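**Thread: Hand-guided demos for home pickup, worth the hours?**

**zangate_tom** · 2025-07-14
We did 168 demos of picking bags up off a living room floor, all by remote control. Policy grabs maybe one bag in three. My lead wants 400 before we change anything. Has anyone seen the curve bend just from more of the same?

**bparting**
No. At Sirport we went from 84 to 400 on a towel task and got a robot that was very confident about one towel. Who's driving? If it's one operator, you're cloning that person's habits, hesitation included.

**zangate_tom**
Two operators. Mireille Bouvier does most of them and she's good. Smooth, hardly any regrasps.

**hsu_fan_22**
Then that's your problem. Smooth demos don't contain any recoveries. Have her miss on purpose and fix it.

**bparting**
I keep hearing this and I've never seen numbers I trust. Staged misses look staged. She knows where the bag is before she "misses" it.

> Staged misses look staged

**hsu_fan_22**
The network doesn't know that. We mixed them in last December and it helped.

**bparting**
Helped compared to what? Same room, same bags?

**hsu_fan_22**
Same room, yes. Fine.

**conedville_lurker**
Can you post a wrist view? Hard to argue about bags in the abstract.

**zangate_tom** 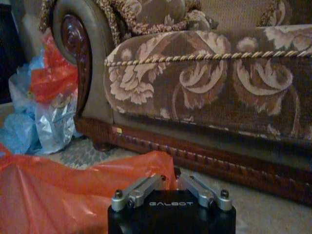 Mireille steers by this view plus one overhead, and I've been wondering how much she gets from the overhead that the policy never uses. Thin plastic is the worst of it. Take the big orange one lying flat on the left: a few broad wrinkles, and I couldn't tell you which one is worth pinching. The red-orange one stuffed up by the sofa arm at least has folds that stand up.

**conedville_lurker**
So the human has a camera the robot doesn't? I'd stop collecting today.

**bparting**
Seconded. Make her drive wrist-only for a session. If her rate drops, 2,948 demos won't save you.

**hsu_fan_22**
Or feed the overhead to the policy. Cheaper than retraining Mireille.

**zangate_tom**
Lead says no overhead in customer homes. I'll ask her about wrist-only. She's going to hate it.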